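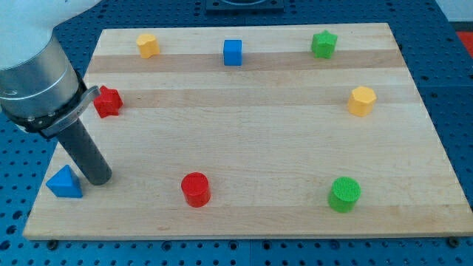
Oiling a wooden board at home

My kitchen board is 18 years old and I still use it every day. People ask me which oil I buy. I think the oil is less important than the patience.

First wash the board with warm water and little soap, both sides. Stand it on its edge and leave it until the next morning. If you put oil on wood that is still damp inside, it stays sticky for a week.

Food grade mineral oil is good. Olive oil is not good, it gets old and smells. Cosmin Olteanu, my neighbor on Torkwood Street, uses walnut oil and is happy with it – but please think of guests who have a nut allergy.

Pour a spoon of oil in the middle and spread it with a cotton cloth along the grain. Do not forget the ends, they drink the most. Wait almost 6 hours, then wipe off what the wood did not take. A new board needs this three times, an old one only when it looks gray and dry. I do mine in April and again before winter.

For onion smell, rub with coarse salt and half a lemon, then rinse.

If the surface feels rough after washing, sand it lightly with 215 grit or what is near to it in your shop. Always go with the grain.

Keep the oily cloth away from the stove. With linseed oil it is more serious: such a cloth can start to burn by itself, so I spread it flat outside until it is stiff, and after that it goes in the trash.

Next month: how to clean a wooden spoon that became black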